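Skimeo Community Help > Home & Moving > Storage and clutter

Clearing out a bedroom before a move without losing my mind?

Asked by Rochelle Tapsell
3901 views

Hi all, first post so be gentle. We're leaving our apartment in Itley in December and heading to a smaller place over in Bolger, and I have got to get through my bedroom before I can even think about the kitchen. The new bedroom has one closet. One! I currently have a closet, a dresser, two of those rolling bins that go under the bed, and a chair that hasn't been sat in since we moved here.

My problem is that I start strong and then get stuck on the small stuff. Clothes I can do. Clothes are yes or no. It's the containers and lids and half-used packets and cords and the little boxes other things came in. I pull it all onto the bed so I have to deal with it before I can sleep, which worked great when I was 25 and now just means I end up shoving it all onto the floor at 11 at night and starting over.

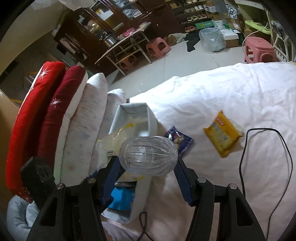

I've tried the keep, donate, trash pile thing and my keep pile is always the biggest. I've tried setting a timer. My sister told me to take everything I own out of the room and only bring back what I miss, but we have a living room the size of a postage stamp so where is it supposed to go?

What I'd like to know:

How do you decide on things that are perfectly good but that you never use? Clear plastic tubs are my weakness, I always think I'll put something in them.

Do you pack as you sort or sort the whole room first?

And is it worth buying proper boxes? The moving company (Branell, if anybody has used them) wants to sell me a kit with 80 boxes in it and that sounds like a lot for two people.

Thanks in advance, I read everything even if I'm slow to reply!

3 answers, sorted by most helpful

Alby Tomoana
Marked as helpful by the asker

Hey Rochelle, I've moved five times in the last ten years (long story, mostly landlords) and I've gotten a lot better at this, so let me have a go at your questions, although I'm going to do them out of order.

Pack as you sort. Definitely. If you sort the whole room first you'll handle everything twice and change your mind the second time. I keep one box open next to me and when something is a yes it goes straight in. Once it's in, I don't take it out to look at it again. When the box is full I tape it and write the room it's going to on two sides and the top, plus three or four words about what's in it. "Bedroom, winter hats, lamp" is plenty. On my second move I wrote "misc" on nearly everything and spent a week opening boxes to find a can opener.

Don't do the bed thing! I know every magazine tells you to. Do one drawer. Pull the drawer out, put it on your lap or on the dresser, go through it, put the drawer back, and if that's all you've got in you that night then go watch TV. A drawer takes me maybe the length of one podcast. The closet floor and the under-bed bins I'd leave for a morning when you're fresh, those are the ones that get you.

For the perfectly good stuff you never use, I ask myself if I'd pay to have it carried up the stairs, and you are in fact paying for that. A plastic tub with nothing in it takes up the same space in the truck as a tub full of socks. So fill it or let it go. Mine went to the art teacher at my nephew's school, who was thrilled to have them for brushes and beads and whatnot. Tubs with lids that match, keep a few. Tubs with no lid, goodbye.

Also do a trash-only lap before you do anything else. Just walk around with a bag and grab wrappers, receipts, dead pens, dry cleaner hangers, tags, single-use whatever. No decisions allowed, if you have to think about it leave it where it is. It takes no time and the room looks so much better that you feel like carrying on.

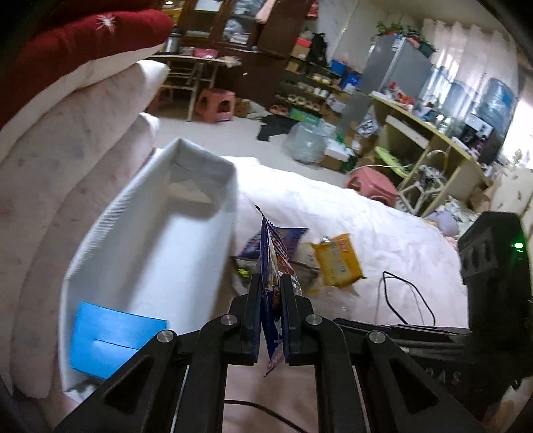 Crumpled snack bags: an easy first thing for the trash lap.

Boxes: I wouldn't buy the big kit. I've never used Branell so I can't speak to them, but ask if they'll sell you singles and take back the ones you don't use. Grocery stores will often give you boxes if you ask in the morning before they flatten them. Get small ones for books. Get a couple of wardrobe boxes if you can stand the price, because you lift the clothes off the rail with the hangers still on and hang them up at the other end, and that's your closet done.

Last thing, pack a bag for the first night like you're going to a hotel. Sheets, towel, toothbrush, phone charger, meds, a T-shirt to sleep in. Keep it with you in the car and not on the truck. Good luck with Bolger, the one closet will be fine, you'll have less by then!

hatbox_lou

Just throw it out. If it's been in a drawer for a year you don't need it.

Reply from Rochelle Tapsell: My passport has been in a drawer for a year lol

quietgarage

Agree with most of the top answer but I'd push back on packing as you go if you've still got a while before the move. We packed the bedroom six weeks early and then it got cold and I had to cut open three boxes to find my sweaters. Leave out two weeks of clothes at minimum and more if the weather's about to turn on you.

On cords, get some painter's tape and wrap a bit around each one and write what it's for. If you can't figure out what it's for, put it in a shoebox, and if you haven't gone looking for it by moving day the whole shoebox goes to the electronics recycling. Our county takes them for free, check yours.

Under-bed bins: measure the new bed frame before you haul those over. Ours were half an inch too tall.

Reply from Rochelle Tapsell: Oh no. I never thought of measuring. Going to go find the tape measure now, wish me luck, it's in one of the drawers

Reply from Alby Tomoana: Good call on the sweaters, I moved in summer most times so I forgot about that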